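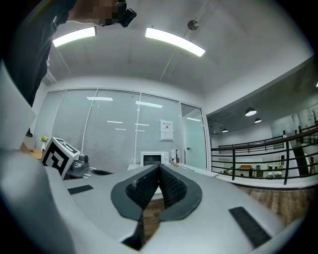 En color, en febrero. Foto: Arkell

Imprimir | Enviar por correo electrónico

«La gente pierde paraguas con una constancia admirable»

La responsable de objetos perdidos de Astirport me cita a las 10 de la mañana, hora a la que, según ella, los viajeros ya han descubierto lo que les falta y todavía no han encontrado a quién echarle la culpa. Lleva 17 años en el puesto. Pide que no ponga su nombre: «Mi cuñado perdió aquí una chaqueta y sigue creyendo que no sé nada del asunto».

Entró para una sustitución de verano, cuando la oficina era un armario junto a la parada del autobús de Grovine. Ahora ocupa dos despachos y un pasillo que en los planos figura como salida de evacuación. El año pasado registraron 2846 objetos. Le pregunto si la cifra le parece alta. «Me parece alta para quien tiene que escribir las etiquetas», contesta.

Lo de los paraguas no lo discute nadie en la casa. Llegan en noviembre y se van en una furgoneta en primavera, casi todos sin que los haya reclamado un alma. Los teléfonos, en cambio, se reclaman antes de que hayan llegado al mostrador. «He tenido a un señor describiéndome su móvil mientras me llamaba con él. Lo llevaba en la mano. Le dije que estábamos cerca de una solución.»

El reglamento da 30 días para recoger lo perdido. Después, lo que vale algo se subasta y lo que no vale nada, explica, genera muchísima más correspondencia. Recuerda una bufanda gris por la que una familia mandó cuatro cartas, la última con membrete de abogado. Apareció al final, debajo de otra bufanda gris. «Eran idénticas. Les ofrecí las dos y se ofendieron.»

Procuro llevar la conversación hacia los hallazgos raros, que es lo que todo el mundo quiere leer, y ella se resiste un buen rato. Cede con una dentadura («superior, muy cuidada»), una tuba sin funda y una tarta de boda que hubo que registrar por pisos porque el programa informático no admitía el conjunto. El programa es su gran tema. Lo instaló la empresa Ansari y obliga a elegir color entre ocho opciones, ninguna de las cuales es el marrón. «Un aeropuerto lleno de maletas marrones. Las ponemos como naranjas y en observaciones escribimos la verdad.»

¿Y ella, pierde cosas? Se lo piensa mirando el archivador. Las gafas, a diario, aunque dentro del despacho, lo que a efectos administrativos no computa. Una vez se dejó el bolso en el autobús de vuelta a casa y tuvo que ir a la oficina de la compañía, donde un chico muy joven le pidió que describiera el contenido. «Dije monedero, llaves y un libro. Me preguntó qué libro. No me acordaba. Me lo dio de mala gana, y yo habría hecho lo mismo.»

Le faltan dos años para jubilarse y ha pedido que a quien la sustituya lo dejen venir antes, para enseñarle las estanterías, que siguen un orden que no está escrito en ninguna parte. De momento no le han contestado. Cree que la solicitud se ha traspapelado.

Al despedirnos me devuelve el bolígrafo, que yo había dejado encima de su mesa. Me hace firmar el recibí.

Imprimir | Enviar por correo electrónico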